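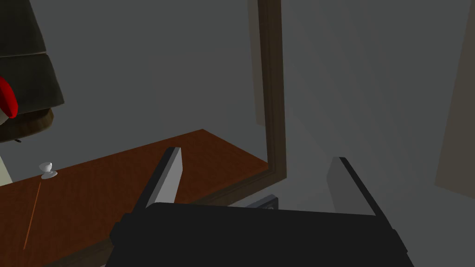 Wrist view in a simulated room: fingers open, white knob off to the left.

Norklow Demonstration Kit

Norklow is a desk-sized kit for people who need a great many examples of a robot doing ordinary things and would like to collect them before retirement. You hold the controller, the simulated gripper follows your hand, and everything you do is saved, including the bits where you scratch your nose.

What's in the box

One hand controller, one foot pedal, a licence key for the simulator and a cable that is longer than it needs to be. The pedal starts and stops a recording. Earlier versions used a button on the controller, and we have a large archive of examples that end with a thumb slipping.

What you get to work in

The kit ships with 76 furnished rooms and 34 tasks. The tasks are the sort of thing you would ask a sleepy teenager to do: open that, shut this, put it back where you found it. Each room can be reshuffled between tries, so the learner doesn't get to memorise one tabletop and call it an education. Colours, lighting and furniture positions all move if you let them. You can lock any of them from the Rooms menu.

What gets saved

Every example holds the wrist view, the finger opening, the arm's joint positions and a line of plain text saying what the operator was asked to do. Failed tries are kept in their own folder. Please don't delete them. Valentina Bravo, who wrote the sorting tool, takes it personally, and her learner does better with a few honest fumbles in the mix.

How long it takes

Our own test set, Oralar, has 1463 examples, most of them recorded by Eulalia Aravena over one winter in the Plivstead office. She averaged 43 an hour once she stopped apologising to the furniture. New operators are slower and tend to come at everything from straight above, like a gull after a chip. There's a practice room for that, and nothing in it is recorded.

What it won't do

It won't train the model for you. Files export in the common formats and what happens next is your own business. It doesn't drive a real arm either, though the Ibarra add-on does, and is sold separately with a much thicker manual.

Needs a recent graphics card, a spare USB port and a chair you can stand. Replacement pedals are always in stock. Make of that what you will.

Contact Norklow, Plivstead | © 2018 Norklow | Back to top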